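Section 4. Preparing and publishing an obituary notice

Before you begin, please have the text approved by the family. In Princombe the notice belongs to the person who is registered as family contact, and only this person can release it.

1. Open the record of the deceased and choose New Notice.
2. Write the full name as the family wants it printed. A maiden name goes in its own field.
3. Enter the dates of birth and death. If the family does not wish to show a date, leave the field blank and mark Hide.
4. Write the life text. The newspaper version takes up to 300 words, and the web version has no limit.

Note: Survivors are listed in the order you type them. The program does not sort them by age.

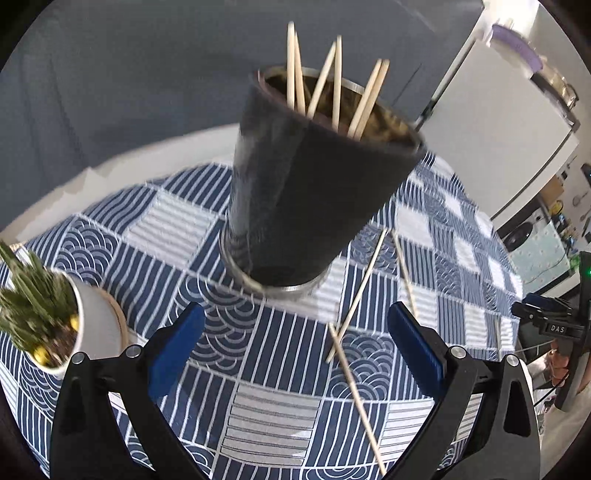 5. Add the place and time of the service. For a private service, choose Family Only, and the address will not be printed.
6. Press Send for Approval. The contact receives a letter code of nine characters and must answer with it.
7. When the status changes to Approved, press Publish.

Caution: After publishing, the newspaper version cannot be changed. A correction must be ordered as a new notice with form 219.

If the approval does not arrive, check first the e-mail address of the contact. Sigrun Myklebust at the Erness office can also release a notice by telephone, extension 53, when the contact has no e-mail.

Memorial gifts are explained in Section 5.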